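Home | Projects | Reports | People | Contact

2024-10-16
Leonilde Magalhães

Can it plug in a connector yet? Project report, two-arm assembly

Our supervisor gave us a question we could answer in one term: would you let a robot do one small, dull shop-floor job that a first-week hire picks up before lunch? The job was to take a wiring harness and connect it to a circuit board sitting on its enclosure. I went in doubtful and I'm coming out the same way, with a bit more paperwork behind me.

The videos that started all this are familiar to anyone in the program. Derix has one where a pair of arms folds a towel, and Cirgate has one with a dishwasher. Both are sped up. Neither shows what happens to a towel that lands badly. I wanted a task where close enough doesn't count, and a connector is either seated or it isn't.

We trained on 248 demonstrations, all done by hand through the Chmielewska controller. A trial passed if the plug was fully home and held under a light tug. A trial failed if anyone had to reach in, for any reason. There was some argument in the group over that second rule, and I still think it was the right one. 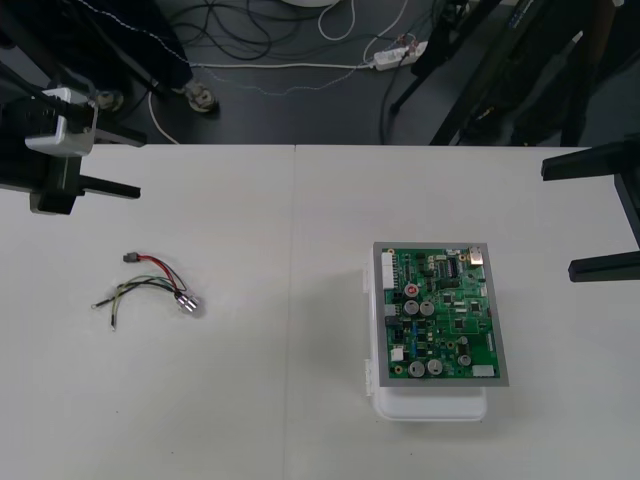
Wires are the trouble. A rigid part stays where you left it and you can plan around it. A harness shifts the moment you touch one end, and the other end goes somewhere you didn't ask for. Colour helped the software tell one lead from another, but knowing which wire is red doesn't tell you which way it will spring when it's lifted.

In 40 scored trials the arms completed the full job 2 times. Picking up the harness went better than that number suggests. Most failures came at the last step, with the plug held at a slight angle and pushed anyway. A person feels that and backs off. Our setup kept pushing until the software stopped it.

Prirach, whose planning package we used, recommends more data. Maybe so. We logged 3392 separate grasps over the term, counting practice, and the angle problem looked much the same in the last batch as in the first. I would sooner spend the money on a force sensor at the wrist and run the same trials over.

As for household chores, I can't claim much from a bench test. A kitchen drawer is messier than our tables, though, and nobody at home will lay the cutlery out flat beforehand. The final write-up is due in December and will include the full trial log and the scoring sheet.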